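Careers at Stakell

Bench Technician, Desktop Refurbishment

Posted 17/03/2023
Full time, permanent
Reports to: Erlinda Enriquez, Workshop Lead

Stakell buys used office computers, repairs them and sells them to schools, clinics and small businesses. We are hiring a bench technician for our Brirngate workshop. The job is hands-on and the hours are regular. You will spend most of the day at a bench and the rest in the parts room or at the test racks.

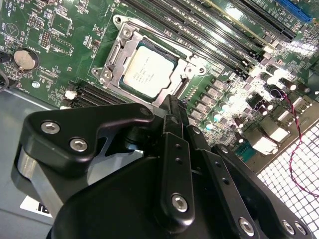

You will join a team of six. Each technician takes a machine from intake to final test, so the person who opens a case is also the person who signs it off. We do not set hourly targets. New hires are paired with Ronaldo Soriano for the first five weeks.

What you will do

Check incoming desktops against the intake sheet
Clean cases, fans and heatsinks
Replace processors, memory, drives and power supplies
Run the standard test set and write up the results
Wipe drives and print the certificate for each one
Sort parts that can't be reused for recycling

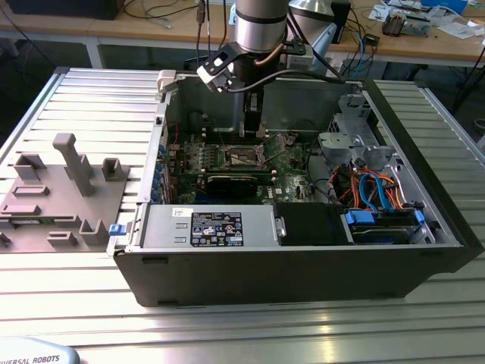
Reading time: 2 minutes

What we are looking for

You should have at least one year of experience repairing computers, paid or unpaid. Work on your own machines or for a school or club counts if you can tell us what you did. You need to be able to lift 40 pounds, read a parts list and write a clear fault note. Certificates are welcome but not required. Most of our stock is business desktops, and we will train you on any models you have not worked on.

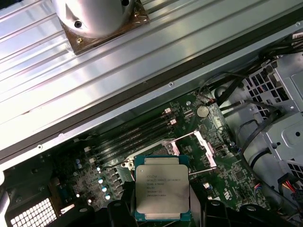
Pay and hours

Pay starts at $21 an hour and is reviewed after seven months. Shifts run from 8:00 to 4:30 with a paid half-hour lunch. There is no weekend work. Health coverage starts on the first of the month after you join. We supply tools, smocks and wrist straps. Safety shoes are refunded up to $90.

How to apply

Send a resume and a short note about a repair you found difficult to Kristine Manalastas in the hiring office. A cover letter is not needed. Interviews take an hour and include a short bench task. If you need any changes to the task or the room, tell Kristine when she calls to set a time.

The workshop is at 81 Manalo Road, Brirngate. Parking is behind the building.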